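Flunwood library gets new floor, keeps old arguments

The reading annex at the Flunwood library reopened in May with new carpet, ending a 4-month stretch in which the periodicals lived in a hallway and anyone who wanted to read one did so standing up.

The old carpet was green, or had been. It went down when the annex was built and had been patched so often near the copier that regular visitors steered by the patches. A wheel came off a book cart there last fall, and the library board, which had been discussing the floor for three years, found the money in a single evening.

The replacement is dark gray, laid in square tiles with a short, flecked pile. It was chosen from a shortlist of eight samples, which spent the winter taped to a board by the front desk with an invitation for the public to comment. The public did. The library received over 100 slips of paper, many of them on the subject of parking.

“We had one person who wrote in for every sample separately, and was against all of them,” said Panya Intarasuk, who runs the branch and read every slip. “I put her down as undecided.”

The winning color is listed by its supplier, Parnesen, as Quiroga, a name that gave the board some trouble. Two members had voted for it believing it was the blue one. The minutes record a short break for coffee, after which the vote was allowed to stand, on the grounds that there is a little blue in it if you look.

There is, too. The flecks run from charcoal through slate to a pale bluish gray, and they change direction from one patch to the next, up and down here and side to side there. This has become the main topic of conversation at the front desk. Several patrons have reported it as a mistake.

“It's laid that way on purpose,” Intarasuk said. “I've said that so many times I'm thinking of having it printed on the bookmarks.”

The installers, Pedon, a two-person outfit from across the river, turned the tiles as they went. The idea is that a floor with no single direction hides its seams and puts up with a stray coffee better than one that matches all the way across. If a tile is ruined, it comes up by itself and a spare goes down in its place. The spares are in the boiler room, behind the holiday decorations, and staff have been asked to remember this.

Pedon finished a day early, then came back the following week to trim a doorway. The door to the annex now clears the carpet. It did not at first, and for one morning the room could be entered only by people willing to put a shoulder into it. Attendance at story hour was said to be unaffected.

The seams have held up to inspection so far, including inspection by a retired tile setter who got down on his hands and knees by the large-print shelves and stayed there for some time. He told staff the joints were tight. He also told them the ceiling needed work.

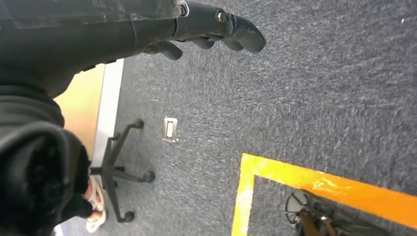

## What's still to come

The annex is not quite finished. Two of the reading chairs are out for new upholstery, and the round table from the old children's corner is in storage until the board settles whether it belongs to the library or to the school, which lent it or gave it, depending on whose filing cabinet you open.

Shoes may be worn. Drinks need a lid, a rule that applied to the old carpet as well and was enforced with about the results you would expect. Food is still limited to the lobby. The book cart has a new wheel and a new route, down the hall and in by the side door, with no patches to go around.

A few offcuts of the green carpet were set aside when the floor came up and are free at the front desk while they last. Intarasuk said most have gone to cat owners.

The annex is open during regular library hours, and the newspapers are back on their rack by the window. Comment slips are still available. The board takes up the question of the ceiling at its next meeting, when it will also hear, by popular request, about parking.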